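Cellules à deux bras : les règles de préparation de table changent en octobre

La révision de la consigne Estus entre en vigueur en octobre sur l'ensemble des postes bimanuels, à Arkidby comme à Zabala. Elle remplace la note du printemps, que beaucoup d'équipes avaient imprimée et qu'il faut maintenant retirer des classeurs. Le texte complet fait quatre pages et se trouve dans l'espace partagé, dossier Grudgate. Voici ce qui touche le travail de tous les jours.

Premier point, la zone libre. Tout objet qui ne sert pas à la tâche en cours se place à 30 cm au moins de la course du tiroir, de la porte ou du couvercle manipulé. La distance se mesure tiroir grand ouvert. Les objets qui servent à la tâche peuvent rester plus près, à condition de figurer sur la fiche d'essai. Un objet ajouté en cours de série oblige à ouvrir une nouvelle fiche, même s'il n'est jamais touché.

Deuxième point, la vitesse. Tant qu'une pince est en contact avec un meuble ou une pièce articulée, la vitesse en bout de bras reste plafonnée à 80 mm/s. L'ancienne note laissait ce réglage à l'appréciation de l'opérateur, ce qui donnait des séries difficiles à comparer d'un site à l'autre. Le plafond est désormais inscrit dans le profil de départ et seul le responsable de cellule peut le modifier.

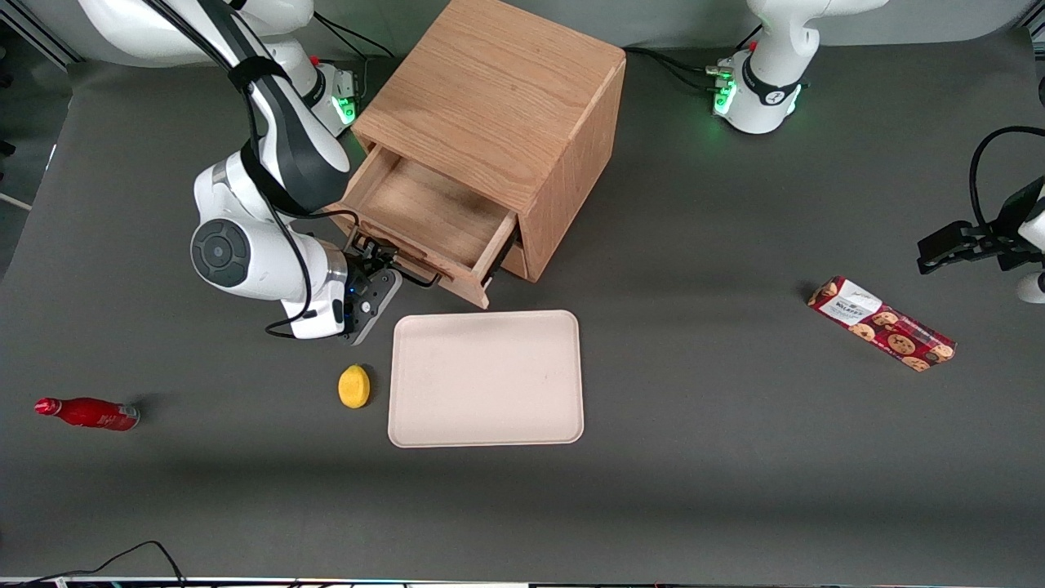 Tâche du tiroir : pince droite sur la façade, plateau vide devant le meuble.

Troisième point, le bras qui ne travaille pas. Pour les tâches à une main, il doit avoir une position d'attente déclarée et s'y trouver avant le départ. Cette position peut être au-dessus de la table – la consigne ne l'interdit pas – mais elle ne doit croiser ni la trajectoire de l'autre bras ni celle de la pièce mobile. Les câbles se vérifient à ce moment-là, bras à l'arrêt, en suivant chaque boucle jusqu'à la pince.

Quatrième point, les objets qui roulent. Fruits, bouteilles couchées, boîtes cylindriques : ils restent autorisés, y compris sans cale. L'opérateur attend simplement leur immobilité complète avant de lancer l'essai. Si l'un d'eux quitte la table, l'essai est arrêté et noté comme interrompu. Il n'est pas compté comme un échec du robot.

Booker Kincaid, qui a coordonné la révision, a relu 241 fiches des deux sites avant de fixer la rédaction. Les remarques les plus fréquentes portaient sur la remise en place entre deux essais : tiroir refermé à moitié, plateau décalé, emballage tourné. La consigne demande donc un repère de départ pour chaque objet, sur la fiche ou au moyen d'une photo de référence. Le marquage au ruban sur le plateau de table est abandonné.

Les séries commencées avant octobre peuvent se terminer sous l'ancienne règle. Il suffit de l'indiquer dans le champ « version » de la fiche. Les questions sont à envoyer à Booker Kincaid, et la prochaine mise à jour du texte est prévue après les retours de Zabala.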